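Chapter 7
Sharing the Work of a Household

Families differ in how they divide the work of running a home. In some, one adult does most of the cooking, cleaning and child care while another earns most of the money. In others, both adults do paid work and split the rest between them, evenly or not. Grandparents, older children and paid helpers may also take a share. This chapter looks at how these arrangements come about, how they change when a child is born, and what children learn from watching them.

Household work is often treated as a private matter. Sociologists study it for the same reason they study paid work: it takes time, it requires skill, and the way it is divided affects people's health, income and relationships. It also includes jobs that come up only now and then, such as fixing a leaking tap, filling out a school form or opening up the family computer when it stops working.
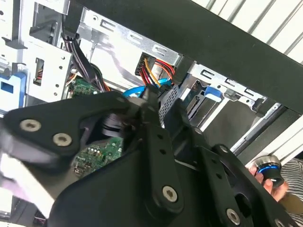

7.1 Counting the hours

There are 168 hours in a week. A time diary asks a person to write down what he or she did in each part of the day, usually in short blocks. Diaries tend to be more reliable than asking people to estimate, as most people overstate the chores they do themselves and understate those done by others.

Consider the town of Zadcombe, where 72 couples with young children kept diaries for a week in December. Before the study began, each parent was asked who did more at home. Many couples gave two different answers. When the diaries were compared, the largest gaps were in tasks that happen every day and cannot be put off, such as preparing meals and getting children dressed. Tasks that could wait for a free afternoon were shared more evenly.

The Zadcombe diaries also had a weakness. They recorded what people did with their hands, and had no place for planning. Remembering that a child needs new shoes takes no block of time, yet someone has to do it. We will call this kind of work household management and return to it in Section 7.3.

7.2 Routine and occasional tasks

Routine tasks repeat daily or weekly. Occasional tasks, such as repairs, yard work and car care, come up less often and can usually be scheduled. In many households women do more of the first kind and men more of the second. A couple may each list the same number of chores and still have very different weeks.
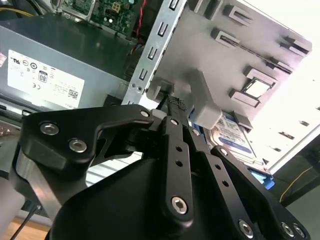 The difference matters for paid work as well. A parent who must be home by a fixed hour every evening has fewer jobs to choose from than one who can do a repair on any free day. When the Lotness school district moved its closing time earlier, the parents who changed their working hours were mostly those who already handled the routine tasks.

Children notice these patterns early. By the age of 3, many can say which parent cooks and which one drives. Whether they carry the pattern into adult life depends on several things, including the chores they are given themselves. Section 7.4 takes up this question.

Key terms

time diary
routine task
occasional task
household management

Before you read on

Write down 3 tasks that were done in your home yesterday and who did each one. Mark each task as routine or occasional. Keep the list, as you will need it for the activity at the end of Section 7.3.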